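Can a robot arm open your kitchen cabinets yet? How to test it in sim

Short answer - sort of. Slowly. Try it in simulation before you spend money on hardware. I use Walisel with the Prulurix kitchen pack, setup takes 15 minutes if the download behaves.

1. Load the kitchen. Leave the default counter height alone for now.

2. Pick one chore. Cabinet door first, everybody wants dishes first, don't.

3. Set the arm base close to the counter. Too far back and the elbow locks up halfway thru the swing.

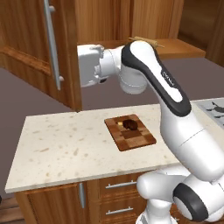

Arm at the open cabinet door, cutting board on the counter.

4. Run it 48 times with the start pose moved a little each time. One good run means nothing. Write down every fail - slipped handle, bumped shelf, timeout.

5. Now the harder one, reaching up by the shelf. Slow the wrist down. Watch the elbow too, not just the fingers, it hangs out over the counter and will happily sweep stuff off.
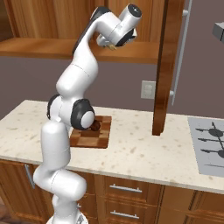

6. Change one thing, run again. Grip force first, then speed. If you change both you wont know which one did it.

My numbers so far: 1,164 runs on the Akberg controller, best streak on the door was 7 in a row. Fine for a demo. Not fine for my kitchen.

Vanags settings coming in August - same steps, different config file.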